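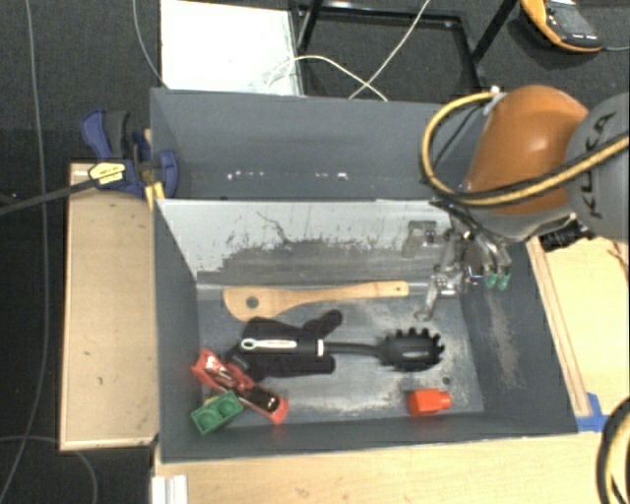
KUKA arm and gripper over the two-compartment bin, kitchen tools and blocks in the front section.

Bin Picking Cells: Revised Working Rules

The working rules for bin picking cells have been revised and apply to every cell at the Gistberg and Clolwood sites from the first working day of November. They replace the cell notes issued under the Seketti project. The main changes are summarized below. The full text is 12 pages and is kept with the cell logbooks.

Bin fixing. A bin must be clamped or mechanically stopped before the arm is enabled. Friction with the tabletop does not count as fixing. Where a bar clamp is used, the operator checks by hand that the bin does not shift, then records the check in the logbook. The clamp body and handle have to be included in the collision model. A clamp that is moved during a shift means a new model and a new entry.

Divided bins. The divider is treated as a fixed obstacle with its real slope. Several older cell files model it as a vertical plate, and those files are withdrawn. Planners must use the measured profile, including the top edge. Each compartment is given its own number, and a pick is logged against the compartment it came from.

Bin condition. Scuffs, scrapes and worn patches on the interior are acceptable for grasp trials, but reference images must be retaken when the surface has visibly changed. Background subtraction against an old reference reports wear marks as objects. A bin with a crack, or with a raised edge that can catch a fingertip, is taken out of use.

Object sets. Mixed sets are allowed and are preferred for acceptance runs. A set should include long thin items such as spatulas and serving tools, compact items such as toy blocks, and at least one dark item with low contrast. Items may touch or rest on one another. The operator does not rearrange a set between attempts unless the trial sheet calls for it. Items with holes, prongs or teeth are listed by name on the trial sheet, as they can hook on a slender finger and come up with the wrong grasp recorded.

Fingertips. Each fingertip type has its own entry in the tool table, with length and contact surface. Where a gripper carries more than one type, the entry states which one is active for the pick. Worn or loose tips are changed before the run and not in the middle of it.

Hoses and cables. The dress pack on the arm must have enough slack for the full programmed range and must not drop into the bin at any point in that range. Loops are checked at reduced speed after any change to the program. Cables on the floor are kept out of the operator's walking path. Handheld devices on a cord are to have an assigned place in the cell layout, and the layout drawing shows it.

Speed and access. Setup and teaching are carried out at reduced speed with one person at the controls. No one reaches into a bin while the drives are on. The minimum clearance between the programmed path and any fixed part of the cell is now 400 mm during transfer moves. Clearance inside the bin is set per task and signed by the cell lead.

Records. The review behind this revision covered 3,328 logged picks from the Khoury trials. Entries without a compartment number could not be used. Logs are now kept for 2 years.

Questions on the revised text go to Mogens Hafstein, cell standards. Comments received before the effective date will be considered for the next issue.

Last updated: Monday, October 21, 2019

Print this page | E-mail this page

Contact | Copyright Gistberg Automation | Back to top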